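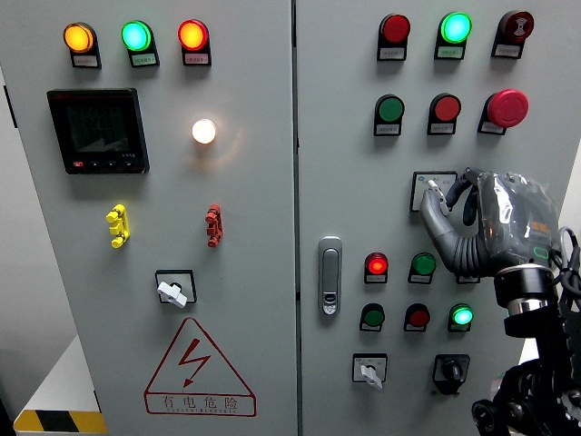

Figure 1. Control cabinet with indicator lamps and digital power meter

Night-time electricity use at the Wernbridge teaching block
Sándor Orbán
Second-year project, Building Services
29 May 2026

1. Background

The teaching block at Wernbridge closes at ten in the evening and opens again at six. The electricity bills show only monthly totals, so it was not known how much of the total was used while the building was shut. The project set out to measure this and to find which loads were responsible.

2. Method

Readings were taken in March over four weeks. The main supply was logged every half hour, and the sub-circuits were checked with a clamp meter on two evenings each week. A list of 47 fixed loads was drawn up from the distribution drawings. The drawings predate the Kulten extension, and some circuits had to be traced by hand. This took longer than planned -- most of the first week.

Weekends were logged but left out of the averages below. The ground-floor hall is let out on some Saturdays and the pattern is too uneven to be useful.

3. Results

The mean use between ten and six was 194 kWh per night. The ventilation plant was the largest load. Its time clock had been set for evening classes that have since moved to the Paredes building, and both fans were running until two in the morning. Next came the water heaters on the upper floors, which have no timer at all. Corridor lighting was lower than expected.

The vending machines and the server cupboard run all night and were treated as fixed.

4. Discussion

Resetting the time clock costs nothing and could be done at once. Timers on the water heaters would need an electrician, and a price has been asked for from Kusunine but had not arrived when this report was written.

The main weakness is the season. March was mild, and the frost protection on the heating pumps came on only once. A winter log would probably give a higher figure. The clamp readings also assume a constant power factor -- this is fair for the heaters but less so for the fans.

Raw readings are in Appendix A and the corrected circuit list is in Appendix B.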